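Etach puts its home packing advice to the test, and keeps some doubts

MULTLEY, July – Etach, the household storage firm, today released its free guide to packing at the dining table. The company does not claim the method will change anyone's life. Plenty of packing advice promises that, and most of it falls apart by the second box.

The guide asks people to work from one table, one open box at a time, with small things dealt with last. Etach tried it in 12 homes and collected 275 comments. Four households said they would have managed just as well without it, and their remarks are printed in full.
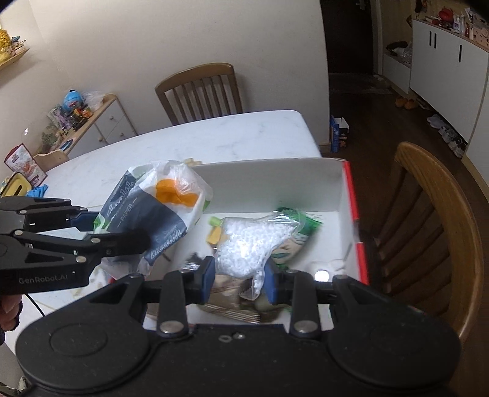
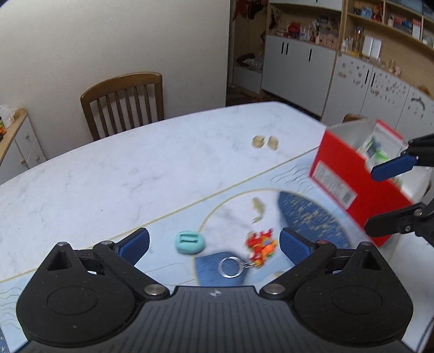
Top: a bag of white foam pellets and an open white box. Bottom: a keychain and other small items on the tabletop.

Small items remain the weak point. Keys, trinkets and odd pieces slowed down more than seven of the homes, and Etach is not convinced that another pouch or divider is the answer – the firm sells both, and says so in the guide. It also questions how much filler an ordinary box needs.

The guide is available from Etach and at the Drillier store from Friday. A second edition, with a chapter on kitchens, will follow if readers find the first one useful.

Contact: Etach Press Office, Multley | © Etach. All rights reserved. | Back to top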